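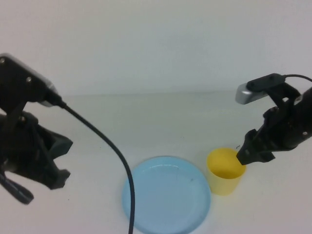
Budget für zwei Arme, was habe ich vergessen?

Hallo zusammen, ich plane gerade für unseren Verein in der Werkstatt einen kleinen Arbeitsplatz mit zwei Roboterarmen, beide mit Kamera am Handgelenk. Es geht um ganz banale Sachen, Becher greifen, Teller verschieben, Becher auf den Teller stellen. Bewilligt sind 4000 Euro, und zwar für alles. Die Arme selbst passen da rein, das habe ich durchgerechnet, aber danach wird es eng. Tisch haben wir, eine weiße Wand dahinter auch.

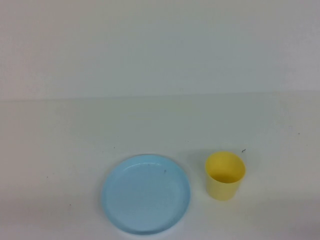
Was mir Kopfzerbrechen macht, ist der ganze Kleinkram. Geschirr aus Plastik kostet ja fast nichts, aber Netzteile, USB-Hub, Klemmen, Ersatzteile für die Greifer? Und brauche ich zusätzlich zu den Handkameras noch eine feste Kamera mit Blick auf den Tisch? Bei Katen habe ich ein Komplettpaket mit Zubehör gesehen, bei Prodex müsste ich alles einzeln bestellen, wäre dafür aber günstiger. Bestellen muss ich bis November, sonst verfällt das Geld. Wie habt ihr das aufgeteilt?

Fiore
12. Aug. 2026

Moin Fiore, wir standen vor ziemlich genau derselben Rechnung, deshalb mal etwas ausführlicher (sorry, wird lang!).

Feste Kamera: unbedingt ja. Die Handkameras sehen immer nur das, was direkt vor dem Greifer liegt, und wenn mal was schiefgeht, willst du den ganzen Tisch sehen. Es muss nichts Teures sein, ein ordentliches Stativ oder ein Klemmarm ist fast wichtiger als die Kamera selbst. Wenn die sich verschiebt, ärgerst du dich schwarz.

Dann Kabel. Ich hatte dafür im Plan null Euro stehen, am Ende waren es mit Hub und Halterungen etwa 200. Vor allem die Leitungen zu den Handkameras, die hängen nämlich gern quer über dem Geschirr.

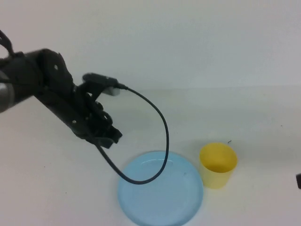 Also lieber kurze, weiche Kabel nehmen und am Unterarm entlang führen, mit Klettband und genug Reserve an jedem Gelenk. Bei uns hat ein zu straffes Kabel gleich den Stecker an der Kamera ruiniert, seitdem liegen 3 Ersatzkabel in der Schublade. Fahr den Arm vor dem Festmachen einmal von Hand durch alle Stellungen.

Ersatzteile: mindestens einen Satz Greiferfinger und einen Servo gleich mitbestellen, der Versand einzeln ist frech. Und falls die Arme bei euch stark genug sind, um sich was einzuklemmen, gehört ein Not-Aus-Schalter dazu, den würde ich nicht wegkürzen.

Zum Komplettpaket kann ich nichts sagen, wir haben einzeln gekauft.

Italo Vitale

Nimm das Paket, dann hast du eine Rechnung und einen Ansprechpartner. Bei mir lag das Zubehör einzeln bei 361 Euro, und die Hälfte davon habe ich zweimal bestellt, weil die Gewinde nicht gepasst haben 🙄 Matte Unterlage würde ich auch noch einplanen, falls euer Tisch spiegelt.

Runadness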